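Speaker notes: Praying together when we can't be in the same room
March 4, 2021

Opening

Good evening, and thank you for giving up a weeknight for this. I know how many of you have been on a screen all day already, so get a cup of tea, turn your camera off if you need to, and settle in.

(Wait for the latecomers. Don't rush.)

I was asked to talk about our online prayer wall, which we call Harb, and what I've learned from reading it every morning since January. When we opened it I expected maybe a dozen requests. We are now at 190, and many have a whole string of replies underneath – people who have never met, praying for one another's mothers and knees and job interviews.

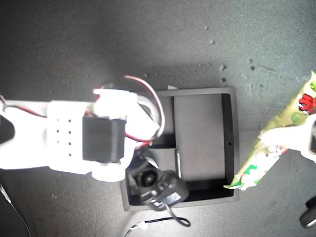 Part one: What people ask for

Mostly small things, at least at first. Somebody asks for a good night's sleep. A week later the same person comes back and tells us why they weren't sleeping. I've come to think of the small request as a knock on the door, and I'd like us to answer it kindly every time.

Read the passage from Romans 8 here, slowly, the part about the Spirit helping us when we don't know how to pray. Pause after it.

Then the story of the Ploseo group. They are 19 people, spread over three time zones, and they light a candle at the same hour each evening. They don't talk. One of them wrote that it was the least lonely ten minutes of her day.

Part two: How to answer

Please don't explain someone's suffering to them. I have done it myself, with the best intentions, and I still wince. Write the person's name, say that you are praying, and say one true thing.

If a request worries you, send it to the pastoral team the same day. Don't try to carry it alone.
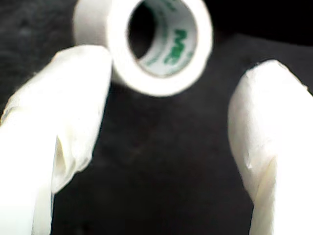

Cundex Fellowship – Prayer and Care Team

Closing

Invite everyone to take one request from the wall tonight and stay with it until Easter. Mention the quiet hour at 8 on the Valeo line, phone only, for folks who don't care for computers.

End with the Lord's Prayer, everyone muted (we learned that the hard way!), and leave the room open afterward for anyone who wants to stay and talk.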